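People to drive a simulated robot arm around a kitchen counter (paid, no experience needed)

Hi! I'm looking for people to come and teach a robot arm to pick things up, except the arm lives in a computer and so does the kitchen. If you've ever wanted to grab a jar by remote control and get paid for it, keep reading.

I'm a research assistant in Segundo Betancur's group, and my corner of the work is a method we call Hidorard. The short version: we collect demonstrations from ordinary people in simulation, we train a policy on them, and then we look at which demonstrations helped and which ones made the policy worse. Our first round gave us 1381 demonstrations from people who all work in robotics, and the big surprise (to me, anyway) was how alike they were. Everybody came in at the same angle and at the same speed. The policy we trained on them was lovely as long as the jar stood more or less where it expected, and pretty hopeless once we moved things closer together.

Then we added 140 demonstrations from people who had never touched a robot, and the crowded counters got noticeably better. I would love to tell you why. My guess is that newcomers wobble, overshoot and come back, so the policy sees a lot more ways of getting out of trouble. But 140 is a small pile and it came from a handful of people, mostly my friends and one very patient aunt, so I'm not putting any money on it yet. I need more of you!

A session goes like this. You sit at a desk with two handles, I show you the controls, and you get a practice stretch that doesn't count. After that you do short pickup tasks on a simulated counter: reach for one item, get the gripper around it, lift it, put it where the prompt says. The items change and so does the clutter. Some are easy, and some have you threading the fingers in next to a teapot and muttering at the screen.

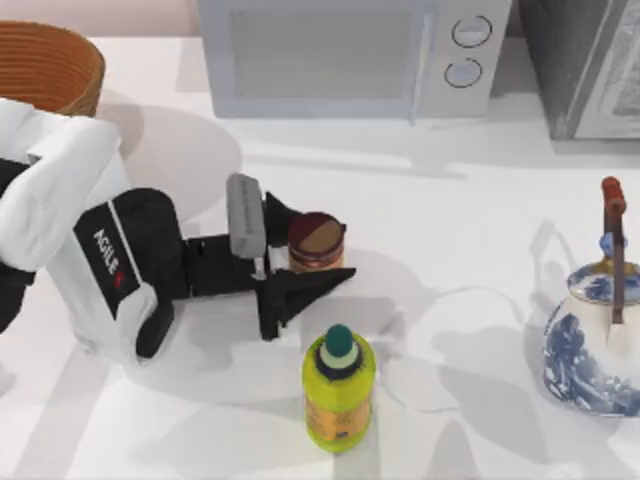 Shenoy, after trying the pilot version, wrote to me that the jar was fine but judging depth on a flat screen was the hard part, and could people please be told that before they decide they're bad at it. So, consider yourselves told! It does take a while to get a feel for how far away things are. Dropping stuff is fine, and so is knocking it over. We keep those runs too, because the method needs to see failures in order to sort the useful ones from the rest.

What I need from you: you're 18 or older, you can use both hands comfortably, and you can sit at a screen for two hours with breaks (I'll bring the snacks). Glasses are no problem. Gamers are welcome, and so are people who have never held a controller. If you've worked with robot arms before, I can't use you in this round, sorry, but write anyway and I'll put you on the list for the next one.

You'd come in twice, to the Stulton building, second floor. The room is called Terkholm on the door sign. Pay is 100 dollars for the two sessions, half after each, so you still get your half if you decide once was enough. I've got 126 slots running through November, mornings and evenings, and the evening ones tend to go first.

We record the arm movements, the simulated scene and how long each task takes. No video of you, no sound. Your runs get a number in place of your name, and you can ask me to delete them any time before the data set is released.

To sign up, email the Hidorard study address on the Stulton front desk flyer with a couple of times that suit you and whether you're left- or right-handed. I answer everything myself, usually by the next morning, and questions are very welcome even if you're only curious.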